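Search the forum Go
Wrist cams vs. the fixed scope for suturing

maritza_a
Been comparing views on our needle drivers, 30 sutures in so far. With the wrist cam you get the needle point right over the tissue, stitches and all.
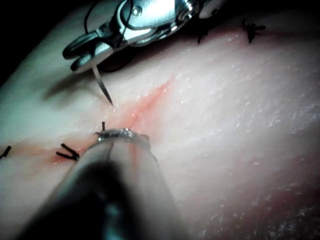 I'd pay for that view twice. Our Druris jaws slip less when I can see the bite angle!

2 replies

rostislav_p
Disagree. Half of what a wrist cam shows me is blurry fingers (and loose thread).

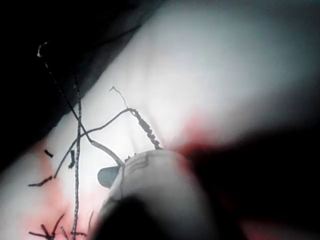
White cloth, dark threads, fingers out of focus up front.

naa.osei
Rostislav has a point, but try it on the big driver with the jaws open. I can check whether the needle sits near the tip before I close.

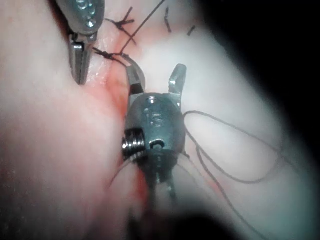
Only thing I'd change is the lighting, the corners go black on me. Latency was 82 ms on my controller, 131 with recording on. Annoying.

rostislav_p
131 is way too slow for knots. Fixed cam, every time. I want the whole arc of the needle plus the loose strands.
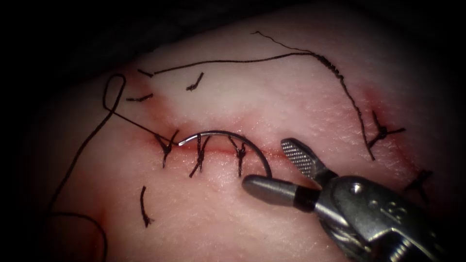 And I didn't spend 700 bucks on a second wrist mount, either.

maritza_a
Fine, but you lose the other arm! I'm keeping both feeds up.

Share (4)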